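Call for participants: home storage and use of table sauces and dressings

Zedeck Food Storage Study, second phase
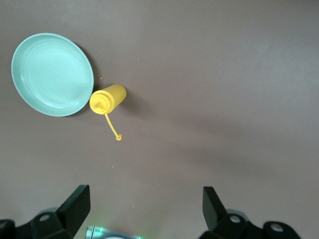

Applications are open for the second phase of a household study on how bottled sauces, dressings and condiments are kept and used after opening. The study is run by Irkach, a contract research laboratory working on shelf life and packaging. Phase one was a postal questionnaire. Phase two requires participants to keep a written record at home, return part-used products for laboratory testing and attend one tasting session.

The closing date for applications is November 3, 2021. Applications received after that date will be held on file for phase three and will not be considered for this phase.

Background

Most table sauces carry two pieces of storage advice: a date before opening and a period after opening. The second figure is usually set from tests in which the product is opened once, sampled with clean equipment and returned to a refrigerator held at a fixed temperature. Household use differs. Bottles are left out during meals, stored in door shelves, topped up from larger packs, or kept in a cupboard when the label says otherwise.

The phase one questionnaire asked people what they did with opened products. Answers were consistent on some points and very uneven on others, in particular on how long a bottle was kept and whether the nozzle or neck was ever cleaned. Recalled behaviour is a weak basis for setting a storage period. Phase two therefore uses a daily record and returned product.

The questions to be answered are:

How long an opened product stays in use in an ordinary household, by product type.

How much time it spends outside the refrigerator in that period.

Whether acidity, separation and yeast count at the end of use differ from those in the matching laboratory sample.

Whether any change is noticed by the person eating the product.

Who can apply

We are recruiting 50 households. A household may be one person living alone or any number of people sharing a kitchen. One adult in each household acts as the named participant, keeps the record and is the contact for the study team.

The named participant must:

be aged 19 or over on the date of application;

live within the collection area (a postcode checker is included in the application form);

have the use of a working refrigerator, which may be shared;

use at least three of the listed product types in a normal week;

be able to read and write in English to the level needed for a short daily entry.

The listed product types are tomato ketchup, mustard, mayonnaise, salad cream, brown sauce, chilli sauce, soy-based sauces, vinaigrette and other oil dressings, and mint sauce. Chutneys and pickles are outside the scope of this phase. So are jams, honey and syrups.

Households cannot take part if any member works for a manufacturer or retailer of the listed products, or if any member has been medically advised to avoid foods of this type. Food allergies do not rule out a household, but they must be declared on the form in full. Participants with an allergy to egg, mustard, celery, fish or soya will be given a reduced product set and will not be asked to attend the tasting session.

Shared houses are welcome. In a shared house every adult who uses the kitchen must sign the consent sheet, including those who do not intend to use the study products. Phase one was short of shared houses and of households with children under five, and applications from both groups will be given priority.

What participants will be asked to do

Set-up. A member of the study team will deliver a box of sealed products, a set of numbered labels, a record book and a Sárközi temperature logger. The visit takes less than an hour. The logger is placed on the refrigerator shelf where sauces are normally kept. It needs no charging and makes no sound. It records temperature only.

Daily record. Each time a study product is used, the participant writes down the label number, the time it was taken out and the time it was put back. A cross is enough if the product was not used that day. Entries made from memory at the end of the day are acceptable and should be marked M. Gaps should be left blank. Please do not fill them in afterwards with likely values, as a blank is handled properly in the analysis and a guess is not.

Normal use. Participants should store and handle the products as they would their own. If you usually keep ketchup in a cupboard, keep it there. If you usually wipe the nozzle, wipe it. The study team will give no advice on storage during the recording period, apart from safety information that applies to all households.

Returns. When a product is finished, or when you would normally throw it away, it goes in the return bag supplied with its label still attached. Containers should not be rinsed. The bag is kept in the refrigerator until collection. Collections are made every second week at a time agreed with the household.

Tasting session. Participants without a relevant allergy attend one session at the Irkach test kitchen. Samples are served on plain crackers and with cooked potato. Each sample is scored for sourness, thickness, colour and overall acceptability on a printed scale. Samples served at the session are taken from laboratory stock and have passed microbiological testing. Nothing returned from a household is served to anyone.

The recording period ends in May. Households which move within the collection area can continue. Those which move outside it will be asked to return all products and the logger before they leave.

Payment and expenses

Each household that completes the recording period receives £600, paid by bank transfer in two parts. The first part is paid at the halfway point, on receipt of the first record book. The second is paid when the final book, the logger and all remaining products have been returned. Travel to the tasting session is refunded on production of a ticket or a mileage claim. Parking at the site is free, but spaces must be booked.

Payment does not depend on how much product is used. A household that opens one bottle and leaves the rest sealed is paid at the same rate as one that uses the full box, provided the record is complete. Payments may count as income for the purposes of tax or benefits, and participants are responsible for checking their own position.

Households that withdraw before the halfway point are not paid, except where the withdrawal is for medical reasons. Those that withdraw later keep the first part.

Selection

Applications are sorted by household type and area, and places within each group are drawn at random. Applicants will be told the result in writing whether or not they are selected. A reserve list will be kept. Reserve households may be called at short notice and can decline without losing their place on the list.

The application form asks for the make and age of your refrigerator, where you keep each product type and how many meals are eaten at home in a normal week. These answers are used for grouping only. There are no preferred answers, and old or unreliable refrigerators are of as much interest as new ones.

Data and consent

Record books are stored under a household number. Names and addresses are held separately by the recruitment office and are not passed to the laboratory or to Indetti, the packaging company that is meeting part of the cost of the study. Indetti will receive summary results by product type and container type. It has no part in selecting households and will not contact participants.

Participants can withdraw at any time without giving a reason. Data already collected will be kept unless you ask for it to be deleted. Requests for deletion should be made in writing before the end of the recording period, after which individual records can no longer be separated from the combined set.

Safety

All products supplied are standard retail products within date. Any product that smells or looks wrong, or whose container has swollen, should not be eaten. Place it in the return bag, note the label number and telephone the study line on the same day. A replacement will be sent. Illness in the household should be reported to the study line, even where you do not think it is linked to food – the report form is at the back of the record book.

Study team

Nafula Kirui – study lead, protocol and analysis
Idrisa Simiyu – laboratory testing
Mwende Mfaume – tasting sessions and allergy queries
Godfrey Ndung'u – deliveries, collections and loggers
Mwajuma Nyaga – recruitment, consent and payments

How to apply

Complete the application form on the Zedeck study page, or ask the recruitment office for a paper copy with a reply-paid envelope. Large-print forms and record books can be supplied. The form should be completed by the person who will act as named participant. Only one application can be accepted per address, and where two are received the first will be used.

Before submitting the form, please check that you have:

entered the full postcode, including the last three characters;

listed every person who eats at the address, with ages for those under 18;

declared all food allergies;

given a daytime telephone number for delivery.

Enquiries about eligibility should go to Mwajuma Nyaga at the recruitment office. Technical questions about the tests or the logger will be passed to the laboratory, and a reply may take up to a week. Applicants who took part in phase one should quote their old household number on the first page of the form.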